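Subject: Re: [Ovwood-Swap] Odds and ends left after the May sort

Hello Sawsan, and hello everyone,

On a morning in May, Sawsan Hourani wrote:
> Does anybody know what became of the last bits from the Briltby
> boxes? I went home before the end and I have been wondering about
> them ever since. My grandson is missing a wheel off something and
> he has asked me twice. Also, are we still keeping cans apart from
> the toys, or does it all go in together now?

What a nice thing to wake up to, and I'm sorry it has taken me until after supper to write back. I had bread in the oven and then my sister called, and you know how that goes.

You missed a good long afternoon! The Briltby boxes were the heavy ones, packed by someone who plainly could not bear to throw a thing away (I sympathize, my own hall closet is no better). We had the clothes and the books off the tables by four o'clock, and the puzzles went to Kislow with the rest of the games. After that it was down to the stray pieces that don't belong to any set, and those went in the gray metal bins the way they always do. 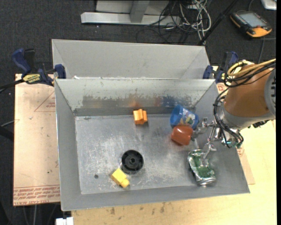 Front bin, odds and ends. The second bin is right behind it.

So there is a wheel, or something very like one, Sawsan — the round black piece lying flat, with the little hub in the middle. Whether it is your grandson's sort of wheel I couldn't tell you. If you can send me the width of the one he has left, I'll take a ruler along and check before you make the drive.

The blue cup with the printed picture on the side is the one I would dearly like to see go home with a child. The yellow block and the small orange one can go to anybody with a mixed tub of such things, and I have promised first refusal to the Marciniak girls, who are building something enormous under their stairs.

As for cans, yes, please, still apart! The crushed green and silver one goes out with the recycling. I know it is a nuisance to keep a separate bag by your chair, but it saves us picking through everything at the end, and my knees are not what they were.

One more thing while I have you all. We still have 31 empty boxes folded flat in the back hall, so if you are moving or storing or just like boxes, come and take an armful. The side door is open until six.

Love to all, and Sawsan, do send me that measurement,
Your friend at the sorting table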